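# Two Grippers, One Bin

Finn Albers keeps his score sheets in a ring binder, and the first page of the current one reads "Skurken vs. Durrani, 314 picks, no excuses." He runs the test room at Uluner, a small shop that picks gripping hardware for packing lines. In August 2026 he set out to settle an argument that had been going on in the office since spring.

The argument was over money. The Skurken is a two-finger gripper with soft pads. The Durrani uses suction and costs less than half as much. The sales people liked the Durrani. The engineers had grown up on fingers and didn't trust a cup to hold anything that wasn't a box.

Albers bolts each gripper to the same arm and gives it the same job: take everything out of a metal bin, one piece at a time. He gets 5 tries per object before he writes it down as a miss. The arm plans its own picks using a controller called Sikell, and he is not allowed to nudge anything by hand once a round has started.

The objects come from a box he has been filling for years. He likes things that are awkward in different ways. A faucet handle is smooth and curved. A brush offers bristles at one end and a thin handle at the other. Clear plastic is hard for the cameras, and a bunched-up cloth has a new shape every time it lands.

"Boxes tell me very little," he says. "Everybody can pick up a box."

The bin gets as much attention as the grippers. Orange spring clamps hold its upper corners, and blue tape marks corners on the table beside it. If the bin shifts, the arm's idea of where the walls are goes stale, and a wrist can hit metal. That happened in an earlier trial and cost Albers 2 days of repairs.
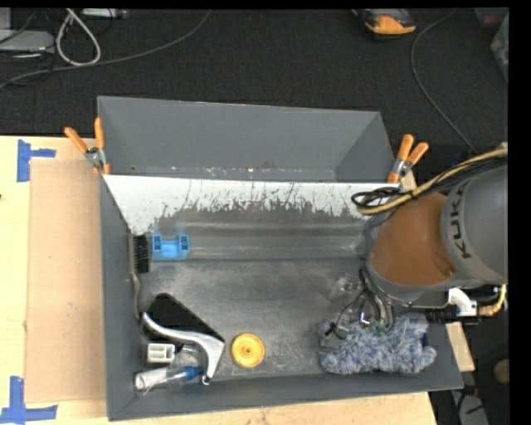 ## What the sheets say

The Durrani was faster on anything with a flat face. It also did better than expected on small plastic parts, as long as the cup landed square. Cloth was its worst item by a wide margin. Air leaked through the weave and the cup let go.

The Skurken handled cloth well and was steady on handles. It struggled near the walls, where the fingers had no room to open. Objects lying against the back of the bin took most of its retries, and Albers ended up writing "wall" in the margin so often that he shortened it to a W.

Both had trouble with clear parts. He puts that down to the cameras and plans to repeat those rounds in November with different lighting.

Uluner has bought one of each for now. The Durrani will go on a line that packs cartons, and the Skurken stays in the test room until the clear parts are done.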